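Netham Open Day Recordings: README

Hello, and thank you for picking up this set. It holds the arm recordings we made during our July open day at the Netham office, when we let visitors drive one of our small tabletop arms for themselves and saved what happened. If you came along that Friday and moved a cube or two, some of this data is yours, and we are very glad you did.

What is in the set

There are 596 episodes. An episode starts when the visitor presses the foot switch and ends when they press it again, so lengths vary a great deal, and a few are mostly somebody chatting to their kids with the arm held still in the air. We kept those. Each episode has the joint positions, the gripper opening, the commands sent from the hand controller, and a line of text saying what the visitor had been asked to do. Video from the open day itself is not included, as we promised people at the sign-in desk that it wouldn't be.

Tasks

We ran 4 tasks over the day, and visitors could pick whichever they liked:

pick_cube: lift a cube of a named color and hold it up
cube_to_box: put a cube of a named color in the black box
stick_to_box: the same, with one of the thin sticks
free_play: no instruction at all, and by a long way the most popular after lunch

The color names in the text line are the ones the visitor was told, so you will find "the red one" and "red cube" and "red block" all meaning the same thing. Beryl Greenwood wanted to tidy these up and I talked her out of it, partly because I like how people talk and partly because it was late. If you need clean labels, the file called task_simple has them.

How the day went

We opened the doors at ten and the first family was already standing in the parking lot. Trevor Garside gave the short talk (it was meant to be short) and then we took people over to the table in pairs, one driving and one watching, and swapped them over. Groups from Ackroyd and from Sutitz came in the afternoon, and they asked much harder questions than we had prepared for, mostly to do with what the arm does when the controller loses its signal. The answer is that it holds its last position for two seconds and then powers down slowly – you can see this in the episodes marked signal_drop, if you are curious.

The controller is our own, built under the Kutero project, and it was having its first real outing with people who had never held one. Children got the hang of it faster than their parents did, almost without exception! The thing that tripped up most grown-ups was the wrist, which turns the opposite way from what you expect until you have had it in your hand for a few minutes. We have since added a setting that flips it, but everything in this set was recorded with the original direction.

The table

The arm on this table has a fixed base, and every position in the files is measured from the center of that base, in millimeters, with x running to the right as the visitor stands.

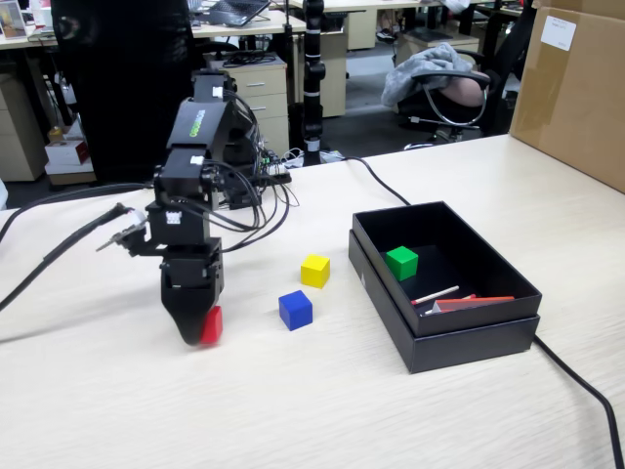 Cube tasks made the best demonstration, because everyone in the room could tell straight away what the driver was trying to do. A pick looks like this one with the red cube, gripper pointing down and the cube held just above the wood grain, while the yellow and blue ones wait off to the side. The green one is already in the black box with the sticks. We didn't fix the cubes to any starting marks, so please don't rely on the first pick of an episode being in the same place as the last one.

Known problems

The gripper reading drifts upward over the morning, and we recalibrated at lunch, so you will see a step there. In 32 episodes the foot switch was pressed twice by accident and the recording is less than a second long; they are flagged as short. A batch of free_play files has the wrong time of day in the header, though the order is right.

Using it

You are welcome to use the set for teaching or research. The download page has had more than 2,000 visits, which surprised us all, and we have tried to answer every message. If you find something odd, write to Beryl about the files and to Trevor about the arm – he will probably answer at some length. Please include the episode number in your note.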